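News › Product Updates › Robotics Software

Search this site Go

Imulness releases Torarent 3, planning software for two-armed work with cloth

Imulness is delighted to share Torarent 3, the newest version of our motion planning software for paired robot arms, and we'd like to thank the many patient people who wrote in with requests along the way. Fabric folds, bunches and hides its own corners, so the planner now refreshes its estimate of the cloth's outline 15 times a second and chooses a grasp for each arm together.

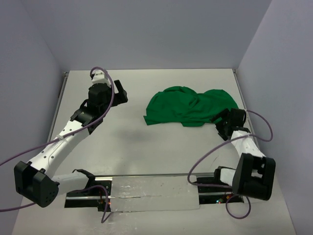

Does Torarent need a special camera?
Any calibrated colour camera will do, and the set-up guide walks you through calibration.

Our colleagues at Samarakoon wrote the new perception module, training it on 1,000 labelled cloth shapes – a labour of love, by all accounts.

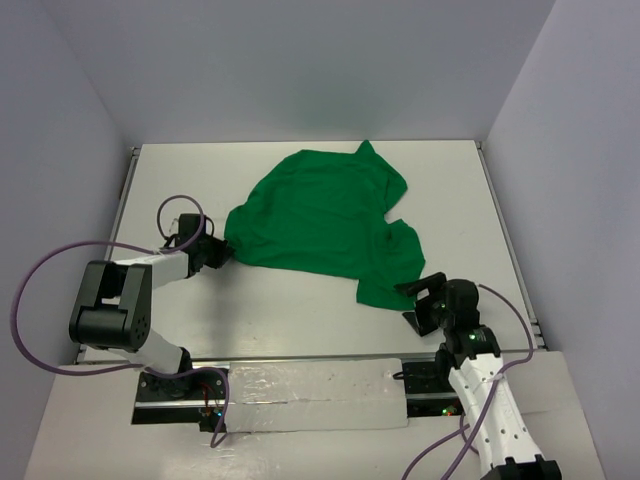
STONDSTEAD, 6 January 2023 – Torarent 3 is available to licensed customers from today, with 315 fixes and a friendlier log viewer. Existing projects will open in the new version without conversion.

We use cookies to personalise your visit. Accept Manage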